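Gaketti Refurbished Desktop Tower, Series 816

Supplied by Dresberg Equipment Services for offices, schools and public libraries

The Gaketti 816 is a refurbished business desktop offered to organizations that need dependable computers for everyday work. It is suited to word processing, email, library catalogues, bookkeeping and web-based services. Units are sold singly or in lots, and every unit is covered by the same warranty whatever the size of the order.

Dresberg Equipment Services has supplied refurbished office equipment to public and non-profit bodies for many years. The 816 replaces the earlier Probert tower in our catalogue. Customers who hold a supply agreement for the Probert may transfer the remaining quantity to the 816 at the agreed price.

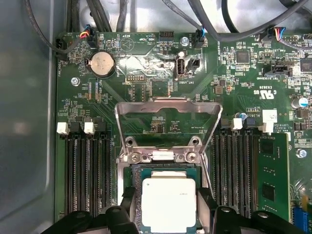

Processor options are fixed at the time of order. The standard configuration is intended for general office use, and the higher configuration is recommended where staff work with large spreadsheets or keep many programs open at once. Customers who intend to change the processor themselves should first read the service guide. The metal retention frame must be standing fully open, as it is above the socket here, before a processor is lifted out or set down. The processor should be held by its edges and lowered straight into place. Damage to the socket caused by a customer installation is not covered by the warranty.

Configurations

Standard: base processor, one memory module, solid state drive, wired network connection.
Higher: faster processor, two memory modules, larger solid state drive, wired network connection.
Library: as Standard, with a locking cable point and a start-up menu limited to catalogue and browser programs.

A monitor, keyboard and mouse are not included. They may be added from the Coretti range of accessories, which is kept in stock for this purpose. A Canadian bilingual keyboard is available at no added charge when ordered with a tower.

Condition and grading

All units are sold as Grade A or Grade B. The grade refers only to the outside of the case. Grade A units may show light wear that is not noticeable at normal viewing distance. Grade B units may have scratches, faded labels or small dents on the side panels. The internal parts are held to one standard across both grades.

Customers ordering for a public counter or reception area generally choose Grade A. Grade B is a sensible choice for back offices and computer labs where the tower sits beneath a desk.

Service access

The tower is designed to be opened from one side. It should be shut down, unplugged and laid flat before the side panel is removed. Routine work inside the case, such as adding memory or clearing dust, is normally carried out in this position. The panel should be put back before the unit is returned to use so that air is drawn through the case as intended.

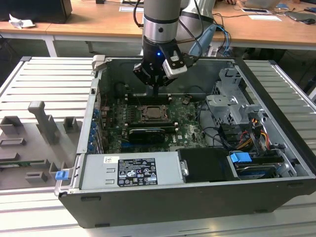 Data removal

Drives received with used equipment are erased or destroyed before a tower is offered for sale. Each 816 is supplied with a newly installed drive and a clean copy of the operating system. A certificate of data removal can be issued to organizations that send us their own used equipment under the exchange program. The certificate lists each drive by serial number and should be kept with the organization's asset records.

Exchange program

Organizations replacing older towers may return them for credit. Credit is given for complete units only, and power cords should be included. Equipment that cannot be reused is sent for recycling. Roughly 3,000 towers are received through the program each year, and collection times are longest in March, when many customers are closing their budgets. Requests made ahead of that period can usually be met sooner.

Memory upgrades

Memory may be ordered with the tower or added later. Modules ordered with the tower are installed before shipping. Those ordered separately are sent in protective packaging with a printed instruction sheet.

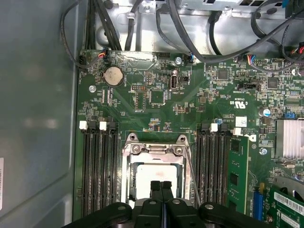
Modules of different sizes should not be mixed unless the service guide lists the pairing. Where a customer is unsure which modules are already fitted, the service desk can confirm this from the serial number on the rear of the case — the tower does not need to be opened.

Pricing and ordering

Standard, Grade B: $118 per unit
Higher, Grade A: $1,209 per lot of four
Library configuration: price on request

Prices are in Canadian dollars and do not include tax or delivery. Purchase orders are accepted from schools, libraries, municipalities and registered charities. Other customers are asked to pay at the time of order.

Delivery and returns

Orders are shipped by ground courier. Lots of more than 10 units are sent on a pallet, and the receiving site should have a loading door or level entrance. Unopened units may be returned within 30 days in their original packaging. A return number must be obtained from the service desk before any unit is sent back.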